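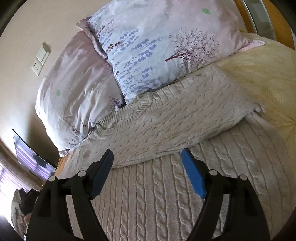 The hand-held gripper over a bed with a cable-knit sweater on it. Both blue pads are open.

3 min read

Progress report to the Fosberg fund: Skerkex student robotics club, spring term through June

We are a little past the middle of the grant and I'm happy to say the club is busier than it has ever been! The project you're paying for, which the students named Flasska, asks whether a team of high schoolers can teach a small arm to handle clothes and bedding. To do that they first have to collect a lot of examples by hand, and this is where most of our time has gone.

Hardware. The hand-held gripper is on its third version. The students redrew the jaws with triangular cut-outs to bring the weight down (wrists were getting tired by the end of a session) and kept the blue pads from version two, which everyone liked. Printing was slow in the first weeks – one printer was out of action and we were sharing the other with the design class – but we now have two complete grippers and a box of spare pads.

Recordings. Our target for the whole grant is 2,000 short recordings. We passed 1,000 on a Saturday morning with a very loud cheer, and 81 of those have been thrown out, mostly for bad lighting or a jaw that slipped out of calibration. The early ones were all done on a table in the lab with dish towels. Since then the students have moved on to real bedrooms, and the difference is huge. Knitwear is the hard one. Thick braided yarn bunches up between the pads, and a pale sweater on a pale blanket is difficult for the software to pick out. The team is very excited about this problem and has asked to spend extra sessions on it, which I have agreed to.

Software. The labeling tool, Nolte, was written entirely by two of our juniors. It lets a student mark the start and end of a grasp in a few seconds. Before that we were doing it in a spreadsheet! The first training run finished last month. On flat towels the arm picked up the corner in almost 40 percent of tries, and on sweaters it did far worse. I'm still delighted, as the fall goal was only to get the arm moving on its own.

Spending. We are under budget on filament and over on storage, as the recordings take more disk space than I planned for. I'd like to move the unspent travel money to two more drives, if you are comfortable with that.

Next steps. More knitwear, then pillowcases, then a second training run before the regional showcase. The students are also writing a short build guide so that another school could make the gripper from scratch. The draft is long and has too many screws in it – they're working on both – and I'll send it along with the next report.

Joanne Ellwood
Club advisor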